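Scuffed paint in a metal cargo box, touch up or leave it?

kelell_92
Posted 23/12/2019
The floor of my steel cargo box is scratched down to bare metal in a few spots. I haul firewood and feed out to Onddale. Is it worth painting before winter or should I wait?

Lucyna Brzozowska
Paint it now. Bare steel rusts fast once road salt gets in. Sand, prime, two coats.
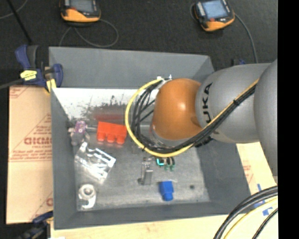
Let each coat dry overnight in a heated garage. Mine has held up since October of last year.

zitport_hauler
Disagree. Paint on a floor that gets loaded every day is gone in a month. I put down a rubber mat and forget about it.

Lucyna Brzozowska
A mat traps water. I pulled one up and found rust under the whole thing.

zitport_hauler
Then lift it and let it dry out now and then.

kelell_92
Does the primer brand matter? The store here only has Żak.

Lucyna Brzozowska
Żak is fine. Get the gray.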